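Product Review: Deltach Oval Coil Basket, Small
Household and Table Goods Section
Reviewed by Marjorie Marsden
May 16, 2019

The Deltach oval coil basket is sold as a general-purpose holder for tables, shelves and dressers. The section bought three of them in April at the usual retail price and kept them in regular use for five weeks. Two were placed in the reading room at Blackburn and one in the staff kitchen. No sample was accepted from the maker.

The basket is formed from thin orange strands wound into loops, with no separate frame or liner. The loops stand open along the rim and give the edge a scalloped look. The sides lean outward, so the opening is a good deal larger than the base. Buyers who expect a deep container should look at the taller round model in the same line.

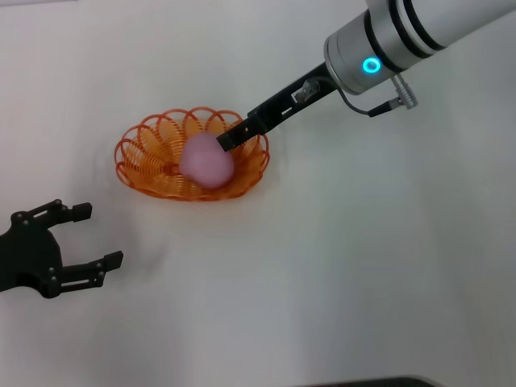 The orange coil basket on a white covering, holding a soft pink item.

Light, soft goods suit the basket best. Balls of yarn, small cushions, folded napkins and rolled washcloths settle among the loops and stay where they are put. They can be lifted out from any side without tipping the basket, and a single item remains easy to find. Sheila Catterall, who kept the reading room samples on a low shelf, reported that visitors returned things to them without being asked.

Small hard goods are less well served. Pencils, keys and paper clips slipped between the coils on the first day, and a pencil sharpener had to be worked free with a butter knife. The packaging makes no mention of this. A circle of felt laid in the bottom corrects the problem, and the section recommends that the maker include one.

Fruit gave mixed results. Oranges and lemons kept well in the kitchen, where the open sides let air reach them. Ripe pears were marked where they rested against the strand, and the section does not advise using the basket for soft fruit of any kind.

Cleaning took more time than expected. Dust collects on the inside of each loop, where a cloth does not easily reach. Beverley Wragg had good results with a soft, dry paintbrush. Rinsing in warm water did no harm to the color, although the basket should be left upside down on a towel overnight before it is used again.

The shape held up under ordinary handling. One sample was carried daily by the rim and showed slight spreading at one end by the fifth week. It was pressed back by hand and has not been trouble since. Mervyn Gosling asked that the report note the absence of feet or pads on the base. No scratches were found on painted shelves, but owners of polished furniture may wish to place a mat underneath.

The section compared the basket with the Eler wire tray, which costs less and is easier to wipe down. The Eler tray has a closer weave and is the better choice for desk supplies. The Deltach basket is the more attractive of the two and is gentler on knitted items, which caught twice on the corners of the tray.

Rating: 3 out of 5. Recommended for yarn, linens and light soft goods. Not recommended for desk supplies or soft fruit.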